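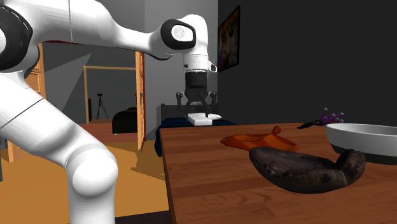
Home Articles Subjects Index Contributors

Tray

A tray is a shallow, flat-bottomed carrier with a raised edge, used to hold, move, display or process a group of objects as a unit. The term covers household serving ware as well as shipping inserts, laboratory pans, seedling flats and the shallow drawers of cabinets. A tray differs from a plate in that it normally holds other containers or separate items, and from a box in that its walls are low in relation to its floor. The boundary with the board is less clear. Flat carriers without any rim are called trays in some trades and boards or slabs in others.

Terminology

The English word goes back to Old English and is related to words for wood and tree. In older household usage it could mean a hollowed wooden vessel, including deep ones used for kneading dough or salting meat. The narrower sense of a shallow carrier became dominant later. A salver is a tray without handles, usually of metal and often with small feet, on which food, drinks or letters are presented. A waiter, in the language of the silver trade, is a small salver. A flat is a tray for plants. In printing, the shallow tray in which type is stored is called a case, and the one in which a page of type is kept standing is a galley.

Form

The main parts are the floor (or bed), the wall, and the rim. The wall may be vertical or flared. Flared walls allow empty trays to nest, which saves storage space but reduces the usable floor area for a given outer size. Vertical walls give the largest floor but require a step or lug if the trays are to be stacked. Some designs nest in one orientation and stack when turned end for end; these are known as stack-and-nest trays.

The rim stiffens the wall. In sheet metal it is commonly rolled over a wire or folded back on itself. In molded trays it is turned outward and down, which also provides a grip. Handles may be cut through the wall, attached to the short ends, or formed as an extension of the rim. Through-cut handles weaken the wall at the point of greatest load, and cracks in wooden trays frequently begin at the corners of the opening. Rounded openings reduce this.

The floor carries the load in bending. A thin floor sags in the middle, and the contents slide toward the low point. Makers counter this with ribs, a raised center panel, or a slight upward crown that flattens under load. Crowned floors tend to rock when they are placed empty on a hard surface.

Materials

Wood was the usual material for household trays in much of Europe until sheet metal became cheap. Solid boards move across the grain with changes in humidity, so the floor is either let loosely into a groove in the walls or made from crossed layers. A floor glued rigidly on all sides is likely to split or to push the corner joints apart.

Tinplate and iron trays were made in quantity from the eighteenth century and were often finished with a baked black varnish, a technique called japanning. Papier-mache trays were finished in the same way. Both are sensitive to heat and knocks, and the varnish tends to lift at the rim first. Stainless steel later replaced coated iron in kitchens and hospitals, where trays have to withstand repeated washing and sterilization.

Plastics are now the most common material for commercial trays. Vacuum-formed trays are made from heated sheet drawn over a mold, and are light, cheap and thin at the corners, where the sheet stretches most. Injection-molded trays have more even walls but need costly tooling. Compression-molded trays reinforced with glass fiber are used where stiffness matters. Molded pulp, made from waste paper, is used for eggs, fruit and the protection of goods in transit.

Serving trays

In domestic use the size of a tray is limited by the reach of the arms and by the width of doorways. Round trays are preferred in bars and restaurants because they can be balanced on one hand and turned without changing how far they project. Rectangular trays hold more for their outer dimensions and are preferred where both hands are used. Cork, rubber or textured coatings are applied to the floor to prevent glasses from sliding. Such coatings wear unevenly and are hard to keep clean once they have been scratched.

Cafeteria trays are sometimes divided into compartments, so that no separate plates are needed. The compartment tray simplifies washing but fixes the portions in advance, and it does not keep hot and cold foods apart effectively -- heat passes through the common floor.

Industrial and laboratory trays

In manufacturing, a tray that holds parts in fixed positions is called a kitting tray, pocket tray or insert. The pockets match the outline of the part with a small clearance. Too little clearance makes the part hard to remove, and too much allows it to shift or turn over in transit. A chamfer at the mouth of the pocket is usual.

Trays for electronic parts are made from conductive or static-dissipative plastic. Laboratory trays for dissection, staining and photographic processing are deeper than serving trays and often have a pouring lip at one corner. Ridges on the floor of a photographic tray keep the paper from adhering to it and allow the liquid to reach the underside.

Trade sizes

There is no single system of tray sizes. Bakery, catering and horticultural trays each follow their own modules, and these were often derived from the racks, ovens or benches in use when the module was adopted. Trays from one trade seldom fit the racks of another.

The Lindqvist pattern, a bakery series, has 6 sizes, of which 2 are half-length. It was adopted by the Devora rack works and remains in use in older bakeries with Devora fittings. The Nusta series is a flared plant flat sold in 7 depths on one common floor size, so that flats of different depths can share a bench. The Indudano trade list, which combines the patterns of several regional makers, contains 3286 entries. Many of these are duplicates that differ only in rim profile or color.

Care and storage

Wooden trays are wiped and dried upright. Soaking raises the grain and loosens glued corners. Plastic trays that are stacked while still wet may lock together by suction, and small lugs under the rim are provided on better designs to leave an air gap. Metal trays warp when one area is heated much more than the rest, and a baking tray with a folded rim warps less than one with a plain edge.

See also: Basket; Box; Drawer; Plate; Salver; Table

Last revised May 22, 2018

Contact the editors | Copyright and reuse | Back to top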